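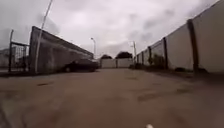 The back lane at Clendent, grey wall on one side and white on the other.

How to check over a back lane before winter (and write it up so something gets done)

I rent a small unit on the Clendent estate, on the Grerkinberg side, and over the years I've ended up as the person who moans about the lanes. If you share a yard, an alley or a service road with other people you'll know how it goes: everybody drives along it, everybody grumbles about the same pothole, and then it's January and the pothole is a pond. So every November I do a proper walk-round with a notebook. It takes me most of a morning, tea included, and you don't need to know a thing about civil engineering!

What you'll want with you

A notebook and a pencil (pens sulk in the cold). A tape measure, the longer the better. A stick of chalk. A stiff broom. A rough plan of the lane, which can be a wobbly pair of lines on the back of an envelope. Mine is, and it has been for three winters.

Step 1: Pick a grey day

Bright sun is lovely to be out in but it's a pain for this job. You get hard shadows off the walls and half the cracks vanish into them. Flat cloud is much kinder. I like to go out at half past nine or so, once the early deliveries have been and gone.

Step 2: Walk the middle first

Go from one end to the other without stopping to write anything down. I know, it feels daft. But your feet are good at this, and you'll feel a dip or a loose bit long before you've worked out what you're looking at. Then turn round, walk back and start making notes.

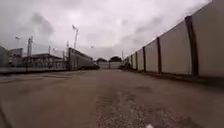 When you come to a spot where the smooth top has worn through and the stones underneath are showing, chalk round the edge of it and measure the longest way across and the widest. Write down which side of the lane it's on as well. I once wrote "big rough bit, near the wall" and could not for the life of me remember which wall.

Give every patch a letter on your plan. Don't bother judging how bad it is yet, just get it down.

Step 3: Sort the stains from the dips

Dark blotches on old paving can be all sorts: oil, an old repair, somewhere that's slow to dry out. Chalk the outline, leave it, and have another look a day later. If the blotch has shrunk inside your chalk line it was probably water, so look for the low point and see where it ought to be draining. If it hasn't budged, lay something straight across it (I use an old shelf) and see whether there's a gap underneath.

For oily marks I scrub in a bit of Vusine with the broom, give it time to soak and sweep up the mess with cat litter. It won't make old paving look new, but it does take the slipperiness off. Try a corner first, and don't let it wash into a drain.

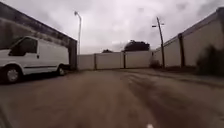

Reading time: 5 minutes

Step 4: Do the parking side properly

The strip where vans and cars stand gets missed every single year, mainly as there's always something parked on it. Have a word with your neighbours the evening before, or just do that strip on a second visit. I never look underneath anything with an engine running, and I'd rather you didn't either.

Make a note of these while you're there:

Ruts where wheels always stop in the same place
Crumbly edges where the paving meets the wall
Scrapes or streaks on the building
Any lamps nearby that want checking after dark

That last one means going back out at teatime with a torch. Take a flask.

Step 5: Follow the walls and fences

I do one side going out and the other coming back. Look at the foot of the wall more than the face of it, as loose stuff gathers there and weeds get a hold in it.
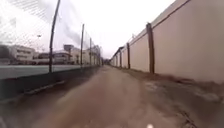
Where you've got a long wall with uprights at regular spaces, use them as your ruler. Number them from the gate end and you can write "loose gravel, posts 3 to 5" and anyone can go and find it. So much quicker than dragging the tape along!

With chain-link, run a gloved hand along at waist height and feel for slack. Tug gently at the bottom too. A floppy bit can often be pulled in with a couple of twists of tie wire, but a post that rocks wants a proper repair, so put it on the list.

Step 6: Write it up on one page

Put the worst thing at the top. Letter, place, size, what you'd like done. Keep it to one side of paper, because my first go ran to 2,961 words and I'm fairly sure it went straight in a drawer. The one-page version got us a quote from Nazarenko within the month and the two worst patches filled before Christmas.

Keep a copy with your envelope plan. Next November you can start from the same letters, and cross off the ones that have been filled.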